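Collecting door examples for a robot: how we plan and record a session

If you have just started gathering demonstrations for your own learning system, doors are a lovely place to begin and also a rather humbling one. We have been at it on the Nida project since April, and this page sets down the routine we now follow, with a few of the mistakes we made along the way.

Start by deciding what one example is. For us it begins with both hands clear of the appliance and ends when the door has stopped moving and the hands have drawn back again. Write that down and pin it up where everyone can see it – our first 165 examples had to be thrown away, as half the team stopped recording the moment the fingers touched the door and the other half carried on for ages.

Next, plan your batches. We record 24 examples at a sitting and then have a proper break, with tea if there is any. Before each batch, change something small: how far the door stands open, where the robot's feet are, or what is on the floor nearby. Resist the urge to tidy the room into perfection. A model that has only met one neat corner tends to be lost in any other, as we found when we took our first one over to the Emden workshop and it reached very confidently for thin air.

Now for the driving itself. Go more slowly than feels natural, and bring the hand up with the fingers already spread, so that the approach and the grip are two clear stages. Keep the other hand low and out of the way unless the task needs it. Pause for a breath just before contact (count "one" in your head) and then carry on smoothly. If you fumble, don't stop! Recover as you would in real life, finish the job and tag the example "recovered". Those turned out to be some of our most useful ones.

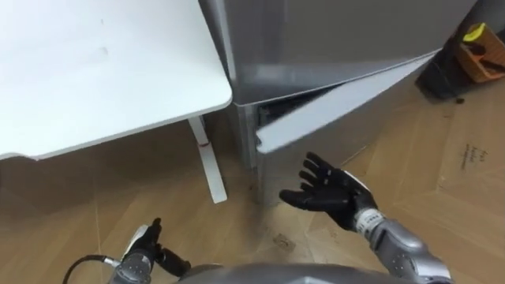
Flenodeo wrote in after trying this routine: We kept the pause before contact but made it vary in length, because our model had learnt to wait for a full second every single time, even with its hand in a perfectly good place. Worth a try if yours starts to dither.

A very fair point, and we have since loosened our own count. Last of all, watch every batch back the same day, while you still remember what went wrong. We label in Mancuso, though a plain spreadsheet will do nicely. Our set stood at 3,946 examples when we last trained, and 1,046 of those carry the "recovered" tag. Keep a copy of the untouched recordings somewhere safe before you trim anything.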